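Chapter 4
Sorting and Folding Household Textiles

After reading this chapter you should be able to:
sort a mixed load by fiber, color and use
choose a container that suits what goes into it
fold flat pieces, garments and socks so that they store well
write a care note for a textile you do not recognize

Key words: ground, hem, knit, nap, rib, seam allowance, selvage, woven

A household owns more cloth than most people would guess. In July a class using an earlier version of this chapter was asked to list every textile in one home, from dishcloths to winter coats. The longest list had 193 entries, and it left out the curtains. Most of those pieces are washed, dried, sorted, folded and put away again many times in a year. Chapter 3 dealt with washing and drying. This chapter begins at the point where clean, dry cloth has to be separated and stored.

4.1 Why sort before folding

Many people fold straight from the pile, taking whatever is on top. It works for a small load. With a large one, the same drawer gets opened again and again, pairs of socks end up in different stacks, and finished stacks are knocked over to make room for the next one. Sorting first takes a few minutes and needs a clear table.

Sort by where the piece will be stored. Fiber and color matter most before washing; after drying, the useful question is which shelf, drawer or basket the piece belongs to. Kratochvíl Laundry, whose workroom is described in Chapter 9, uses the same rule for its household customers. Each customer's load is divided by room, then by type of item, and folded last.

Knits and wovens should be kept apart where possible. A woven cloth holds a crease and can be stacked high. A knit stretches under its own weight, rolls at a cut edge and takes up more space than its size suggests. Prints need a second look, as the same design can be used on a bedsheet, a shirt or a lining. Find the hems and seams before deciding what you have.

4.2 Containers

Wire baskets let air through and show what is inside, but thin cloth can work its way between the bars. Fabric bins and totes are kinder to fine knits and fold away when empty. Their sides are soft - a full one bulges and an empty one may tip. The Grella shelf units used in the exercises take either kind. Label the front of a fabric bin with a card, never with tape, which leaves glue behind.

The four pictures are of one mixed group of textiles, with a wire basket and fabric containers in use.

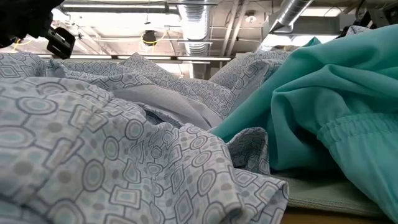 Printed cloth with a geometric pattern, and a teal garment next to it. Note the stitched seam and the rippled hem.
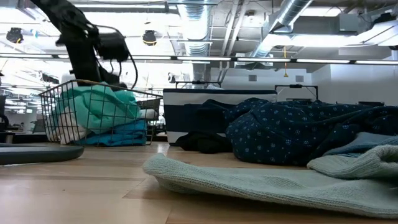
A wire basket, a striped bag and a pale mint knit with a rolled front edge. 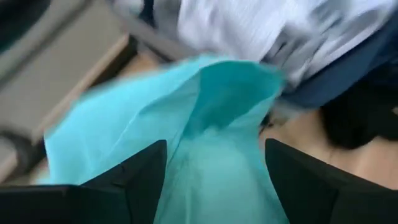
Turquoise cloth, bunched, with folds running through it.
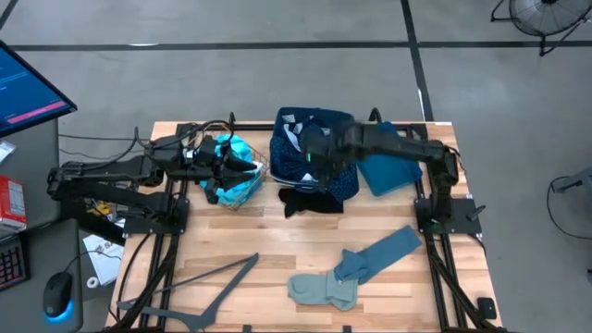 Two socks on the tabletop, with the basket and a navy bin behind them.

4.3 Folding flat pieces

Start with the largest piece. Lay it face down and smooth it from the center outward with the flat of the hand. Bring the two long edges together, then fold in half again across the length. Towels with a nap, such as the Rullis bath towel in Exercise 2, are folded in thirds so that no raw edge faces out.

Fitted sheets are covered in Section 4.5. Leave them to one side for now.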